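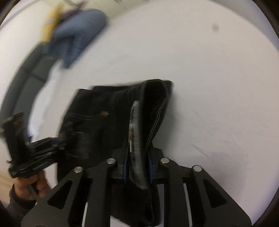
November, 9:40 am. Council vote data, Hirnport.

Great morning! The roll-call parser finally reads the old Hirnport council minutes. Marijke Verbeke fed it 388 pages before coffee and it choked on only 4 of them, all from the session where the clerk typed the names in two columns. I had expected far worse from those scans.

Geert Dewulf wants the deputy mayor elections split out from the ordinary votes. Good call – they were secret ballots until the rules changed, so there is a total but no names. New field: ballot type (open / secret / not stated). Bart Van Beek to go back over the first 150 records by hand. 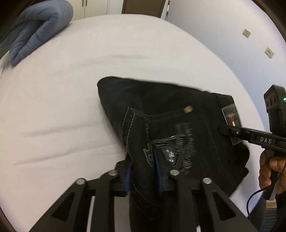 Also found that Saneck elected its council chair twice in one evening, with a recess in between. Two winners, same minutes! Our table allowed one chair per session, so the second overwrote the first. Fixed now, and both rows show up with their own time stamp. I love this stuff.

Still open:
Boersma spells party names three different ways. Merge list is with Milan Van Acker.
Clusness minutes: up to 50 pages too faint to read, ask Gerrit Schouten for the paper copies.
Rerun the turnout chart after lunch, old one used the wrong seat total.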